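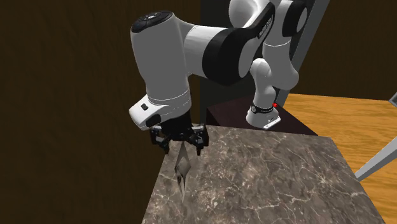 # Wrist camera or side camera for comparing grippers on thin folded objects?

**Dissanayake**

I'm comparing two gripper models in simulation before we spend money on hardware. The arm is a Franka and the current gripper is a black two-finger type with linkages. The test object is a pointed piece of folded newspaper on a marble-patterned tabletop. It's thin, it has facets going in every direction, and its colors are close to the stone.

I have three views set up. Two are outside views and the third looks out past the fingers. My side view is below.

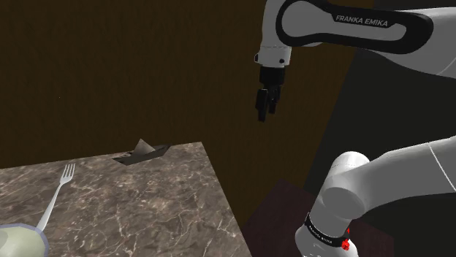

*Side view: gripper clear of the table, folded paper near the far edge, fork and part of a bowl to the left*

I ran 68 grasps with each gripper and scored them by hand from the side view. The trouble is that I can't tell a good pinch from one where a fingertip only caught a fold. When I scored the same recordings again, 37 of my calls changed, so I don't trust the comparison at all.

Would you drop the side view and score everything from the wrist? Or is there some setting in the controller log I should be using? I'm on the Zistodau controller with default gains.

**Revport**

Keep both, but score from the wrist. I had the same problem with folded card. From the side, one finger sits behind the other and you can't judge the gap. From the wrist you get both fingertips and the object between them, and you can see which one is closer before the close command goes out.

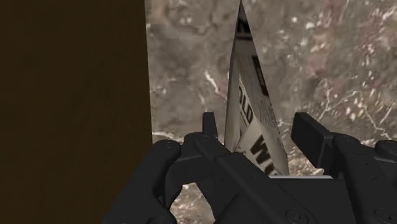

*Wrist view: newspaper standing between the two fingers, right pad facing it across a gap*

With a view like that I'd score each run at two moments:

- Just before closing. Is the paper between the pads, or is one pad going to land on a fold?
- After a lift of about 3 cm. Is it still between the pads, and has it turned?

Write the rules down before you start and don't change them halfway. Hide the gripper name in the file names too, if you can. I was easier on the gripper I liked.

One problem with the wrist view is that the tip of a tall object can run right up to the top of the picture. Widen the field of view a little, but use the same setting for both grippers or you're back where you started.

For the log, record finger width at the end of the close. If it reads zero, you missed. If it's more than the folded thickness you probably caught a fold – check those by eye. Default gains are fine for a first pass.

I'd leave the fork and the bowl where they are for every run. Moving them changes the approach paths and then you're testing the planner.

**Unuvus**

just use contact forces, it's a simulator, you don't need cameras for this. we stopped scoring by eye in August

**Dissanayake**

Thanks, both. Forces are logged, but our paper model is a rigid mesh and I don't believe the numbers on the thin parts, so I'll keep them as a second column. I rescored the first batch from the wrist with the two-moment rule and only 2 calls changed on the repeat. Second gripper goes on next, same field of view.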